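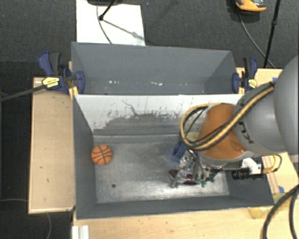 Right, minutes for the toy library meeting, typed up at my kitchen table with a cup of tea, so forgive the spelling. We started at half past six in the back room at Gunell Hall and the first thing on the list was the grey bins, because everybody had something to say about them! The floor of the front one is scuffed and scratched, the back wall is scraped right down its lower part, and a little orange basketball sitting in the corner looks very bright against all that grey. I said I was rather fond of the old things. Not everyone was.

Apologies: two, both down with the same cold.

Last minutes: accepted, after I fixed the bit where I'd put the Lepik store shed on the wrong side of the car park (sorry).

Item 1, the bins. We talked for ages about whether to keep them, paint them or swap them for new ones. The scrapes don't worry me, but one mum said her littlest likes to lean right in and she'd be happier with a smoother wall. There's also the small round hole in the floor of the front bin. Half the table said leave it and the other half wanted it plugged, as beads and doll shoes are forever going missing. We settled on plugging it. A new set from Zimetlow was mentioned, the colour chart went round, and everyone liked the teal, but we're not buying until we know how the winter raffle went. Agreed: keep both bins, rub down the rough patches, look again in August.

Item 2, what goes in them. This one got lively. At the moment small toys go in however they land, and I'm as guilty as anyone at pack-up time. The suggestion was balls and round things in the front bin, vehicles and blocks in the back. Somebody asked where the play food goes and we didn't get a proper answer, so for now it stays with the balls. Soft toys are not to go in the bins at all, they go home with whoever is on the washing roster. (The roster is on the fridge. Please write on it, it's looking very bare.)

Item 3, washing the hard toys. Warm soapy water, rinse, tea towel, done. We've been doing it every 4 weeks and a few parents would like it every 3. I said I'd favour that over winter with all the runny noses going about, and that's how the vote went. Anything with batteries gets a wipe only. We learnt that the hard way with the singing farmyard, which now only does the goat.

Item 4, money. The raffle target is 2,000 dollars and the tickets have gone to the printer. The Ralolar bakery is giving us a hamper again, bless them, and we need more prizes, so please ask at your work or your footy club. I've put myself down for a pavlova and I'm regretting it already.

Item 5, borrowing limits. At present it's 10 small toys per family. One dad wanted it lifted for school holidays, others thought the shelves would be stripped bare by the first morning. No decision. It's been carried over to next time, and could people please come with an idea of what they'd want for their own lot?

Other business: the tap in the kitchenette is dripping again. The big puzzle mat has turned up under the stage, hooray! Whoever took home the lid of the marble run, could you pop it back in the basket by the door, no questions asked.

We finished up at ten past eight and there was lemon slice. Next meeting is in August, same room, same time, and it's my turn to bring the milk.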